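Print this page | E-mail this article to a colleague

Search within this journal: Enter keyword, title or author Go Advanced

March 12, 2026

3. The student project and how it was run

3.1 Setting and aims

The Geva project began as an evening club for second-year students who had finished the introductory course in robotics and wanted something to do with their hands. We had no great plan for it at the start, beyond a wish that the students should meet the whole length of a robot learning problem, from collecting the first demonstrations to watching an arm make a mess of the task, and then going back to find out why. Most courses, our own included, hand the students a finished dataset, and it is a great pity, because a good deal of what goes wrong later on is already sitting in the data when it arrives.

Membership was open to anyone who could come regularly and did not mind tidying up. Students joined one of two groups, which we called Norura and Shabalala after the names they had painted on their storage boxes, and each group looked after its own set of tasks. Norura took on folding and stacking. Shabalala preferred kitchen things, chiefly cups, lids and the putting away of spoons, and grew very fond of them.

3.2 Collecting demonstrations by hand

We had first meant to collect everything by steering the arm directly, but with a single arm and a roomful of eager people the queue soon became the main feature of the evening. The club therefore moved over to hand-held grippers, one for each hand, which a student can pick up and use at a table with very little instruction. The grippers carry printed square markers, so that their position can be followed from the view of a camera worn on the head, and the motion can later be turned into something the arm is able to copy.

This change did more for the mood of the club than anything else we tried. Students who had been rather shy of the arm were quite happy to spend an hour moving cups about with plastic fingers, and they began to talk among themselves about what makes a demonstration a good one. Should you pause before closing the jaws? Is it all right to have a second go at a cup that slips? We let each group settle these questions for itself and write the answer down, and the two sets of rules ended up surprisingly far apart.

By the close of the collecting period the club had recorded 1637 demonstrations, of which 784 were kept for training after the students had gone through them. The rest were put aside, mostly for reasons that the students themselves had spotted: a marker hidden behind a sleeve or a wrist, a task begun before the recording had properly started, or a hand that wandered out of view at the important moment.

3.3 The raised-hands check

One habit deserves a few lines of its own, as visitors to the club have often asked us about it. Before each block of 40 demonstrations, the student holding the grippers lifts both of them in front of the body and turns them slowly, while a partner watches the tracking software and calls out if a marker is lost. It takes very little time, and we have come to think of it rather as one thinks of tuning up before playing. The students wrote the check into their rules in the first month, after a disappointing evening on which a whole block had to be thrown away, and it has stayed there ever since.

The angle of the wrist matters more than we had expected. A flat marker on the body of the gripper is easy to read when it faces the camera and quickly becomes useless when it turns aside, whereas a cube with a different pattern on each face gives the software something to hold on to through a wider turn. Both arrangements appear in Figure 1.
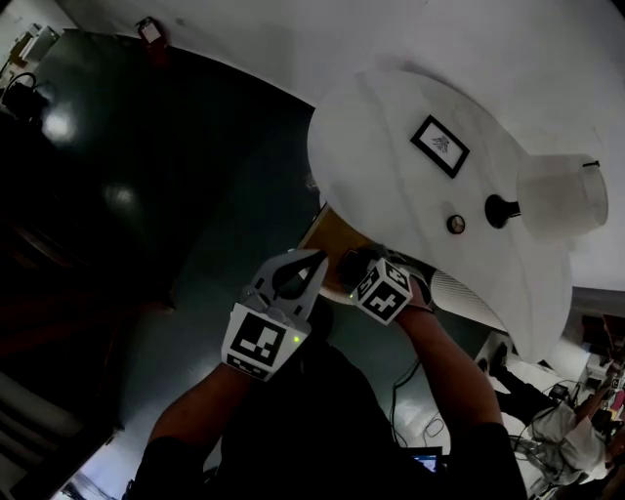

Figure 1. Grippers held up in both hands, seen from the head camera. The left one has a flat square marker on its body; the right one has a marker cube at the wrist.

3.4 What the students made of it

At the end of term we asked every member to write a page on what had surprised them, with no marks attached. Many wrote about patience, and several admitted that they had never before looked so closely at their own hands. The Shabalala group complained, quite fairly, that our labelling tool was slow, and two of its members have since rewritten it under the name Biltbridge. The new version will be tried by both groups in April.

Related articles

Teaching calibration in a first robotics course
Peer review of student-collected datasets
Running an evening robotics club with one arm
Printed markers in the classroom: some practical notes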